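8 Oct 2019

Hawi has talked me into a month without sugar. I say talked me into, but she sent me a link and then rang twice to see if I'd read it. The man who wrote it claims you sleep better by day four and that your skin clears up. He also sells a powder. I asked her what was in the powder and she said that wasn't the point.

Day two, then. I slept badly, same as ever. Toast without jam is a poor thing to get up for. Gemechu says his aunt gave up sugar in April and lost nothing except her temper.

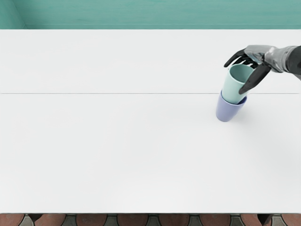 I've started reading labels, and I don't trust those either. The soup has sugar in it. So does the mustard, and the brown bread I bought because it looked virtuous. One packet said "no added sugar" and then listed date syrup, and if that isn't sugar I'd like to know what it is. I want our kitchen to have a teal wall and a big bare white table like that, with a stack of cups and acres of space, and no biscuit tin anywhere on it. Ours has the tin, the bills and Desta's cake from Sunday lunch under a bowl.

Hawi rang again after supper. She feels lighter, she says. After two days! I said I had a headache and she told me that was the toxins leaving. Which toxins, she couldn't say. I suspect it's the tea, which I can't drink without sugar and so haven't been drinking at all.

I'll give it until the end of the week. Moved the cake to the top shelf.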